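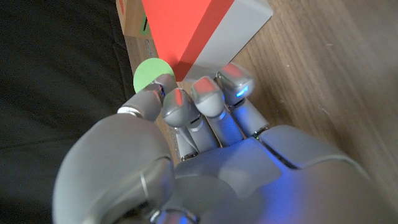 *Handgelenkkamera, Teleoperation: Roboterhand an einer rot-weißen Schachtel*

## Rokutano H – Teleoperationspaket für Fünffingerhände

Das Paket überträgt die Fingerbewegungen der Bedienperson über einen Sensorhandschuh auf die Roboterhand. Gelenkwinkel, Motorströme und Kamerabild werden zeitsynchron aufgezeichnet und stehen nach der Sitzung als Demonstration zum Anlernen bereit. Alternativ lässt sich der Arm von Hand führen; die Finger werden dabei über das Fußpedal geöffnet und geschlossen.

| Merkmal | Wert |
|---|---|
| Aufzeichnungsrate | 30 Hz |
| Kameraeingänge | 3 |
| Masse Steuereinheit | 668 g |
| Bestellnummer | 3292 |

**Lieferumfang:** Handschuh (rechts), Steuereinheit, Fußpedal, Kamerahalter, Aufzeichnungssoftware Pamus.

Linkshändige Ausführung auf Anfrage. Vor jeder Sitzung ist der Handschuh neu zu kalibrieren.

Technische Rückfragen: Houshang Rezaei, Werk Ekavberg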